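The day the arm did not stop

I promised some readers that I will write about the fault we had in June, and now it is November, so I am late with it. I waited because I wanted to be sure of the cause before I put it on the internet. Now I am sure, or as sure as one can be with an intermittent fault.

For those who are new on this blog: I work with a small team in Flemham. We teach a robot arm to do kitchen tasks with toy dishes and toy food. The software that sends the movements to the arm we call Votach. Rafail Petridis wrote most of it, and I look after the mechanics, the cables and the safety circuit. My part is the boring one, until something breaks.

The task that week was simple on paper. The arm takes one object, lifts it, brings it to another place on the table and lets it go. We do this in series of 100 attempts, and after each attempt a person puts the objects back. This last point matters for the story, because it means that a human hand goes to the table 100 times in a series, and each time the person must trust that the arm is standing still.

We have a hold button for this. You press it, the arm finishes its braking, and a lamp on the desk turns yellow. Then you may reach in. On attempt 61 Meenakshi Dubey pressed the button, saw the yellow lamp, and started to lean forward for the strawberry. The arm made one more movement. It was not a fast one, but it went to the place where her hand would have been one second later. She pulled back and hit the emergency stop with her elbow, which I still find impressive. She was not touched.

We closed the work for the rest of the day. I will not pretend that we were very calm.

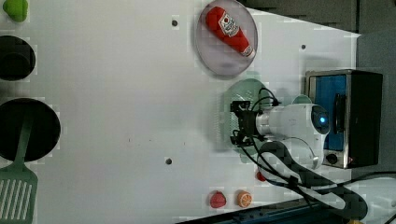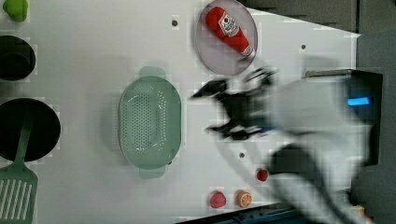
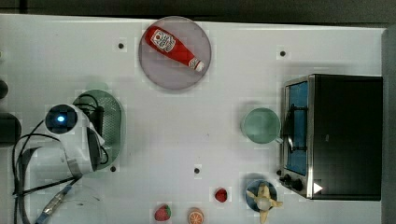
The table with the toy dishes, the toy food and the arm.

My first idea was the button itself. I took it out, measured the contacts, and pressed it many times with a meter connected. It was perfect. My second idea was the cable, because cables which move with an arm get tired, and I have been wrong about cables before. I changed it anyway. I also asked Manolis Kyriakidis to check my wiring against the drawing, because it is not good if the same person builds a thing and declares it safe. He found one label on the wrong wire, but the wire itself was in the right place.

So the hardware was innocent, and Rafail had to look in his own code, which he did without complaining.

What he found is this. When Votach plans a movement, it sends it to the arm in small pieces, and the pieces wait in a queue. The hold button stopped the planner from sending new pieces. It did not empty the queue. Normally the queue is nearly empty, so the arm stops almost at once and you never see a difference. But if the computer was busy for a moment, the pieces arrived late and together. The arm was standing still, the lamp turned yellow, and then the late pieces arrived and the arm obeyed them.

The lamp was the worst part, in my opinion. It was connected to the software state of the planner and had no knowledge of the arm. It told us "I have been asked to hold", and we all read it as "the arm is stopped". I had connected this lamp myself, so I cannot give the blame to Rafail.

He went through the old logs and counted 927 uses of the hold button. In 10 of them the arm moved after the lamp was yellow. Most of these movements were so small that a person would take them for vibration. I did not sleep well after I saw this list.

We changed the following:

The hold button now empties the queue, and the arm refuses any piece with an old time stamp.

The lamp takes its signal from the arm controller, and turns yellow only when all joints report zero speed and the brakes are on.

For putting the objects back, we use the protective stop input of the controller. Hold is only for a pause when all hands stay away from the table.

The third change costs us time, as the arm needs some seconds to be ready again after each stop. Over a long series you feel it. Meenakshi said she is happy to be bored, and I agree with her.

I also moved the emergency stop. It was on the right side of the desk, where I like it, but Meenakshi is left-handed and reached it only by luck of the elbow. Now there are two, one on each side.

If you have a similar installation, please look at what your "stopped" lamp is really connected to. Follow the wire with your finger until the end. In our case it took five minutes, and I could have done it in the first week.

Rafail is preparing a longer text about the queue with the timing diagrams. I will put a link when he has finished it, but he is also moving house, so please be patient with him.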